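12 September 2021
Viewing panel notebook, Manalo meter comparison, August data

Pulled the August file again this morning after the tuner table was corrected. 131 households reporting on the last night of the month, against 202 installed. The rest are either offline or returning a heartbeat with no audio match. Working on the 131 only until the offline list is sorted.

Question for this week is still whether the Fostico meter undercounts time-shifted viewing compared with the old Brasthorpe box, or whether the old box was overcounting. 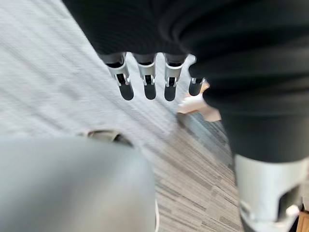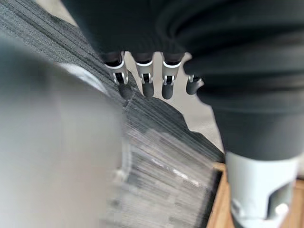
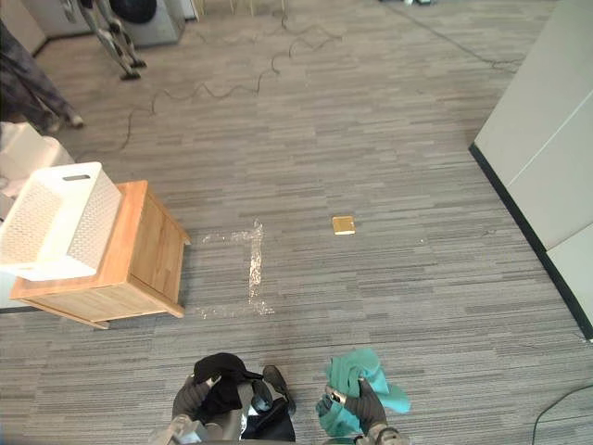 Lucimara Nogueira read the first pass and replied that the gap can't be a viewing effect at all: both meters sit in the same living rooms, so the programs watched are the same by definition, and any difference has to come from the matching window or the clock. She wants the live figures set aside entirely and only playback sessions compared, one by one, on the raw audio signatures.

Agree on the clock. Less sure about the window. Notes on each.

Clock. The Fostico meter takes its time from the home router when it can and from its own oscillator when it can't. Drift on the bench units was under a second per night, fine for live matching. In homes with the router switched off overnight it is worse. Jericho Tan found four homes where the meter came back in the morning on the wrong hour and stayed there until the next sync. Live viewing in those homes gets coded as playback, one hour shifted. That pushes the wrong way for our problem (it would raise time-shifted viewing on the new meter), so it makes the real gap bigger than the table shows. Drop the four homes and rerun.

Window. Brasthorpe credited a playback session after 10 seconds of matched audio. Fostico needs a longer run before it commits, and if the viewer skips during that run the counter goes back to zero. People watching recorded shows skip through the breaks. A session broken up by skipping could lose the start of every segment. Haven't got the exact length from the vendor; Marites Mangubat has asked for it in writing. The manual says "configurable" and gives no default.

Tried a rough simulation on the raw signatures in the meantime. Took the Brasthorpe sessions, cut them wherever the skip flag was set, and removed the opening of each piece at several trial lengths. The gap closes as the trial length goes up, and for drama it closes almost completely. For news it doesn't move much — few skips, and hardly any playback to begin with. Sports sits between the two and is noisy. One bad night in the sports data where the reference station dropped out for most of the second half; excluded.

The simulation assumes the skip flag is right. It comes from the set-top box, and the Hakwood boxes only log a skip above a certain jump size. Short skips are missing there, so for Hakwood homes the effect is understated. Split the table by box type before showing it to anyone.

Guest viewing: not part of this. Florante Dela Peña keeps raising it. Guests press the button on the remote or they don't, and it's the same remote for both meters.

Second set in the bedroom: some 10 of the homes have one metered on Fostico only, with no Brasthorpe box on it. These were included in the first pass by mistake. Household total on the new meter is inflated by that set. Match on set ID, not household ID. Wilfredo Ambrosio has the mapping file, current version is the one with the corrected tuner table.

To do
Rerun without the clock homes
Join on set ID
Split by box type
Playback sessions only, per Lucimara, live kept in a separate sheet
Chase vendor for window length
Check whether the restart-on-skip rule was also in the previous firmware. If it changed mid-August the month has to be cut in two at the update date, and the update was pushed in batches, so the date differs by home

Rerun started before lunch, stopped on a missing key in the set mapping. Two set IDs appear twice with different tuners. Sent to Wilfredo.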